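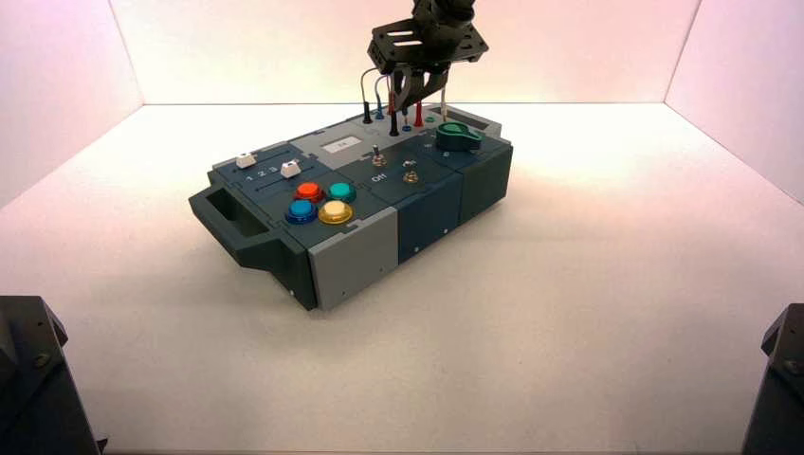

모듈 보드의 앞쪽. 슬라이더, 푸시 버튼 네 개, 토글 스위치.

작업실 > 기록 > 모듈 보드

읽는 시간 8분

모듈 보드 배치 정리와 바나나 잭 배선 메모

Dreditz 모듈 보드의 배치를 다시 정리했다. 지난 2월에 적어 둔 메모는 모듈 순서가 지금과 다르고 배선 기록이 빠져 있어서 참고할 수가 없다. 이 글은 현재 구성을 기준으로 조작부, 주변 공간, 배선을 적는다. 제품 소개가 아니므로 구입처나 가격은 다루지 않는다.

1. 조작부

하우징은 짙은 슬레이트 블루와 밝은 회색 플라스틱 구획이 맞물리는 구조다. 왼쪽 끝에 가운데가 뚫린 운반용 손잡이가 있다. 손잡이가 바닥판 밖으로 돌출되므로 보드를 놓을 자리를 잡을 때는 손잡이까지 포함한 길이로 계산해야 한다. 예전에 본체 길이만 재고 선반에 넣으려다가 손잡이가 걸려서 다시 꺼낸 적이 있다.

슬라이더 모듈은 왼쪽 윗면에 있다. 노브는 흰색이고 작다. 위치 번호는 어두운 패널에 흰색으로 인쇄되어 있으며 5번까지 쓴다. 번호와 노브의 대응은 노브의 중심선을 기준으로 읽는다. 노브의 가장자리를 기준으로 읽으면 중간 위치에서 사람마다 값이 달라진다. 이전 메모에 이 기준을 적지 않아서 같은 상태를 3과 4로 각각 기록한 항목이 나왔고, 해당 항목은 모두 삭제했다.

버튼은 아케이드 버튼과 같은 형태로, 둥글고 윗면이 볼록하다. 왼쪽 위가 주황빛 빨강, 그 오른쪽이 청록, 왼쪽 아래가 파랑, 오른쪽 아래가 노랑이다. 기록에서는 R, T, B, Y로 줄여 쓴다. 처음에는 청록을 G로 적었는데 잭 모듈에 초록이 따로 있어서 혼동이 생겼다. 그래서 버튼의 청록은 T, 잭의 초록은 G로 고정했다. 약어를 바꾼 뒤에는 이전 기록도 일괄 치환해야 한다. 버튼 항목에 남아 있는 G는 전부 T로 읽으면 된다.

토글 스위치는 버튼 뒤쪽과 오른쪽에 나뉘어 있다. 하나는 짧은 금속 레버이고, 조금 더 앞쪽에 있는 다른 하나는 베이스가 황동색이다. 뒤쪽 스위치 아래에는 흰색으로 'Off'가 인쇄되어 있고, 둘은 외형으로도 구분이 된다. 기록할 때는 뒤쪽을 S1, 황동색 베이스 쪽을 S2로 한다. 레버 방향은 위/아래로 적지 않고 앞/뒤로 적는다. 보드가 수평으로 놓이는 이상 위/아래라는 표현은 보는 사람의 자세에 따라 뜻이 바뀐다.

조작부 청소는 마른 솔로 한다. 볼록한 버튼 캡은 마른 천으로 닦아도 되지만 베젤과 캡 사이의 틈은 천이 닿지 않는다. 슬라이더 홈에는 액체 세정제를 쓰지 않는다. 홈 안쪽에 남은 액을 빼낼 방법이 마땅치 않고, 말린다고 보드를 세워 두면 손잡이 쪽으로 무게가 몰린다.

2. 주변 공간

보드를 쓰는 자리는 흰색 상판에 벽을 세운 구획이다. 일반 책상에서 쓸 때와 비교해 세 가지가 다르다. 배경에 다른 물건이 걸리지 않는다. 작은 부품이 뒤로 굴러떨어지지 않는다. 그리고 조명 반사가 늘어난다.

마지막 항목은 단점이다. 벽과 상판이 모두 흰색이면 빛이 여러 번 반사되어 그림자가 흐려지고, 표시창처럼 대비가 낮은 부분은 읽기 어려워진다. 벽의 색도 일정하게 보이지 않는다. 같은 흰색 벽인데 한쪽은 보랏빛이 도는 회색으로, 다른 쪽은 크림색에 가깝게 나온다. 눈으로 볼 때는 거의 의식하지 못하는 차이지만 사진으로 색을 기록하면 문제가 된다. 파랑과 슬레이트 블루, 빨강과 주황빛 빨강의 경계가 조명에 따라 움직인다. 배선 기록에 사진만 남기지 않고 색 이름을 글자로 같이 적는 것은 이 때문이다.

조명 위치를 바꿔 가며 비교한 결과는 다음과 같다.

- 정면 위: 버튼 캡에 하이라이트가 강하게 생긴다. 표시창은 각도에 따라 하얗게 뜬다.
- 왼쪽 위: 슬라이더 번호가 가장 잘 읽힌다. 잭 모듈 쪽으로 옅은 그림자가 진다.
- 오른쪽 위: 케이블 그림자가 잭 위로 떨어져서 아래 줄의 색을 구분하기 어렵다.
- 간접광만 사용: 전체가 고르지만 어두운 패널의 홈이 잘 보이지 않는다.

현재는 왼쪽 위를 기본으로 쓴다. 상판이 밝게 날아가는 것은 감수한다. 상판 자체에는 읽을 정보가 없다.

벽과 상판이 만나는 이음매는 직선이라 정렬 기준으로 쓸 수 있다. 다만 보드를 벽에 바짝 붙이면 오른쪽으로 나가는 케이블이 꺾인다. 뒷벽에서 손 하나가 들어갈 만큼 띄우고 약간 비스듬히 놓는 편이 배선을 만지기에 편했다. 기준 각도를 정해서 테이프로 표시하는 방안도 검토했으나, 상판에 접착제가 남는 것이 싫어서 채택하지 않았다.

구획 안쪽 모서리에는 먼지가 모인다. 흰색이라 눈에 잘 띄고, 그 점은 관리에 유리하다. 모서리는 마른 붓으로 앞쪽을 향해 쓸어내고 상판은 마지막에 닦는다. 순서를 바꾸면 상판을 두 번 닦게 된다.

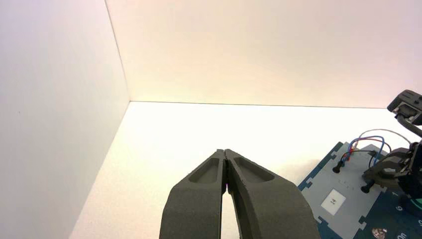
3. 표시창과 잭 모듈

표시창은 버튼 뒤의 밝은 회색 모듈에 들어 있는 작은 직사각형 LCD다. 연한 회색 바탕에 검은 숫자가 나온다. 백라이트에 의존하지 않고 읽으려면 시선을 거의 수직에 가깝게 두어야 한다. 낮은 각도에서는 숫자가 옅어져서 1과 7을 잘못 읽기 쉽다. 숫자를 옮겨 적을 때는 반드시 위에서 한 번 더 확인한다.

잭 모듈은 오른쪽에 붙는다. 바나나 플러그용 잭이 2줄이고, 각 줄은 왼쪽부터 검정, 파랑, 빨강, 초록 순서다. 위아래 줄의 색 순서가 같다. 배열은 단순한데 색만 적으면 어느 줄인지 알 수 없으므로, 기록에서는 줄 번호를 앞에 둔다. 위 줄의 파랑은 1-B, 아래 줄의 파랑은 2-B로 적는다. 검정은 K로 적는다. B를 검정으로 읽는 사람이 있어서 정한 규칙이다.

이 표기법은 Trinidad Sebastian이 Sarnstead 공방에서 쓰던 것을 가져왔다. 원래 표기는 줄, 색, 플러그 방향까지 세 자리였는데 이 보드에서는 플러그를 위에서만 꽂으므로 방향을 뺐다.

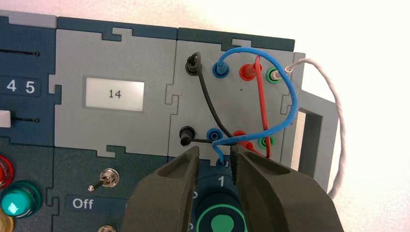
LCD 표시는 14. 파란 패치 케이블은 위 줄의 파랑 잭에서 나와 모듈을 돌아 앞쪽의 작은 파란 소켓으로 간다.

4. 배선 기록

위 배선을 표기법대로 옮기면 다음과 같다.

파랑: 1-B에서 출발, 모듈 오른쪽을 돌아 앞쪽 파란 소켓
빨강: 1-R에서 출발, 거의 곧게 아래로
흰색 편조 케이블: 1-G 바로 오른쪽의 금속 팁 플러그, 보드 오른쪽 바깥으로

파란 케이블의 경로가 길다. 1-B에서 위로 올라가 오른쪽으로 넘어간 뒤 모듈의 오른쪽을 타고 내려와서 아래 줄 잭 위를 왼쪽으로 가로지른다. 전기적으로는 상관없지만 아래 줄을 읽을 때 케이블이 시야를 가린다. 더 짧은 케이블로 바꾸면 경로가 정리된다. 현재 가지고 있는 패치 케이블은 Juntunen 336 세트인데 짧은 규격에는 파란색이 없다. 다른 색을 쓰면 잭의 색과 케이블의 색이 어긋나서 표기 규칙을 하나 더 만들어야 한다. 당분간 긴 케이블을 그대로 쓴다.

흰색 편조 케이블은 다른 케이블보다 뻣뻣하다. 보드 가장자리를 돌면서 크게 휘고 아래로 늘어지는데, 늘어진 쪽의 무게가 플러그에 걸린다. 오래 두고 쓸 때는 케이블이 상판에 닿는 지점에서 한 번 받쳐 준다. 클립으로 고정해 본 적이 있으나 보드를 옮길 때 클립을 빼는 것을 잊으면 플러그가 당겨진다. 지금은 고정하지 않는다.

배선을 바꿀 때의 순서도 정해 두었다.

- 바꾸기 전 상태를 줄 번호와 색으로 적는다.
- 플러그 몸통을 잡고 수직으로 뺀다. 케이블을 잡아당기지 않는다.
- 긴 케이블을 먼저 꽂고 짧은 케이블을 나중에 꽂는다.
- 표시창의 값을 적는다.
- 슬라이더와 S1, S2의 위치를 적는다.

긴 케이블을 먼저 꽂으면 짧은 케이블 밑으로 지나가게 되어 위에서 잭을 보기 쉽다. 반대로 하면 긴 케이블이 모든 것 위에 얹힌다. 적는 항목은 모두 5개 열로 정리한다. 시각, 표시값, 슬라이더, 토글, 배선이다. 버튼은 누르는 동안만 상태가 바뀌므로 열을 두지 않고 비고에 적는다.

기록은 Edik에 표로 저장한다. 종이에 적고 나중에 옮기는 방식은 중간에 오기가 생겨서 그만두었다. 배선 열은 쉼표로 구분한 문자열이라 정렬은 안 되지만 검색은 된다. 예를 들어 1-B로 검색하면 위 줄의 파랑 잭을 쓴 기록만 나온다.

5. 남은 일

슬라이더 위쪽 홈과 아래쪽 홈을 기록에서 구분하는 약어가 아직 없다. 지금은 '상', '하'로 적고 있는데 토글에서 위/아래를 쓰지 않기로 한 규칙과 맞지 않는다. 뒤/앞으로 통일하는 쪽이 맞지만 이미 적은 기록을 고쳐야 한다.

모듈 사이의 퍼즐 모양 이음부도 확인 대상이다. 밝은 회색 모듈을 뺐다가 다시 끼우면 처음보다 단차가 생기는 것 같다. 재 보지 않았으므로 확정된 내용은 없다. 틈새 게이지로 잰 뒤 이 글에 숫자를 추가한다.

약어 목록은 다음 글에 표로 올릴 예정이다.

관련 글
- 바나나 플러그 접촉 불량 점검 순서
- Edik에서 표 열 이름을 바꿀 때 주의할 점
- 흰색 상판 얼룩 제거 비교
- Juntunen 패치 케이블 색상별 정리
- 작업실 조명 위치 변경 기록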